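About Dastar

Dastar is a small cookery school for adults. We teach everyday food from many countries to people who have come home tired and still want to eat well. The school was opened by Sadia Rizvi, who before this cooked in a hospital kitchen and gave lessons to her neighbours in the evenings. The name is our word for the cloth which is laid down before a meal is shared, and we have kept it because each of our lessons finishes with eating together.

We have two teaching rooms on Ansari Street. The larger one is named Olleo and it is used for the main courses, with places for 36 students in a full term. The smaller one is for short evening lessons, for bread, and for private groups. Both rooms can be reached without stairs.

How we teach

Our students cook from the first evening. The teacher shows one step, the students do this step, and then we taste and speak about it. We do not give marks. At the end of a course you receive a booklet with all the recipes, written in simple English and with metric measures, and there is space to add your own notes.
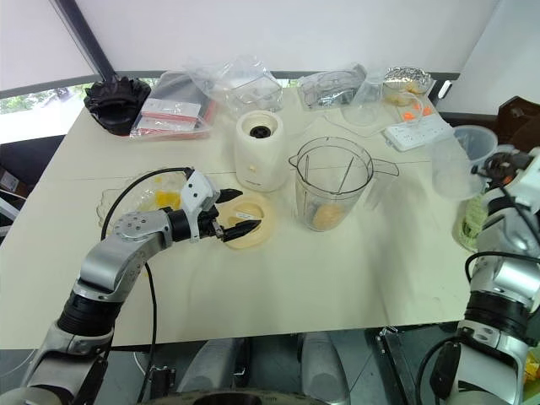
Summer courses are shorter and lighter than the winter ones. In the months when many people do not wish to stand near a hot oven, we teach cold soups, salads, chutneys, yoghurt drinks and fruit desserts. The fruit is cut first and put on a plate, like the yellow pieces on the glass plate with the wavy edge, and only then do we bring it to the blender. In this way each student can taste it before deciding how much sugar or lime is needed. In November we return to stews, lentils and filled breads.

Prices and places

An evening lesson costs £59 and a full course costs £213. The price includes all ingredients, the booklet and the meal. If you must cancel, please write to us as early as you can, and we will offer your place to the next person on the list. Students who receive a state benefit may ask for a lower price, and we do not ask many questions about it.

Please inform us of any allergy when you book. We cook with nuts, sesame and milk in both rooms and we cannot promise that a dish is completely free of them.

Our suppliers

Spices and flour come from Grudavix, a family shop with which we have worked from the beginning. Vegetables are bought at the market on the morning of the lesson, so the menu can change a little.

Page last updated: 31 July 2023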